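## 4. Setting Brightness and Refresh on the Kivness Display Module

This section applies to Kivness modules supplied with the Wullico driver board, board revision 2 or later. Complete the cable checks in Section 3 before applying power.

**CAUTION:** Do not look directly into the illumination port while the module is powered. Disconnect the supply before removing the lens cover.

1. Connect the driver board to the host computer and start the Jusum control utility.
2. Select **Panel > Identify**. The serial number displayed must match the label on the flex cable.
3. Set **Luminance limit** to 2,000 nits. The limit may be raised to 3,000 nits only when the heat spreader is installed.
4. Load the test pattern **Gray Ramp** and allow the module to warm up for 30 minutes.
5. Select **Gamma > Apply**, then save the profile to the board.
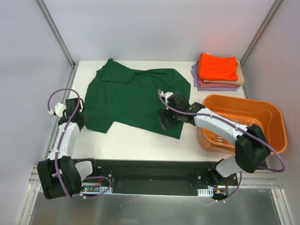 *Green polo shirt on a white tabletop, with two robot arms.*

**Note:** Profiles saved with earlier versions of the utility are not converted. Create a new profile after each firmware update.

### 4.1 Checking Still-Image Reproduction

Perform this check in a darkened room. Set the eyepiece to the zero position and turn off automatic contrast.

1. Open **Viewer > Still Image** and select a photograph that contains both bright and dark areas.
2. Set **Scaling** to **None**.
3. Compare the left and right panels at the same luminance setting.
4. Record any difference in color or shadow detail on the acceptance form.

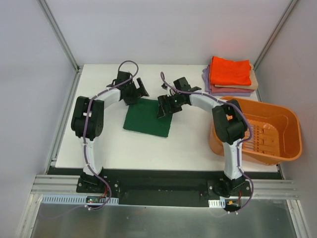 Shadow detail is controlled by the **Black Level** setting, which is stored separately for each panel. Increase the value one step at a time until neighboring dark tones can be told apart, and stop before the background turns gray. Black grippers beside a dark green cloth make a suitable comparison, as the two tones should remain distinct while the white tabletop stays free of any tint. If a tint remains at every step, restore the factory value and repeat step 5 of the main procedure.

Units that fail the check a second time must be returned to Shi Service with the completed form, marked for the attention of Divya Iyer. Do not attempt to adjust the optical bench.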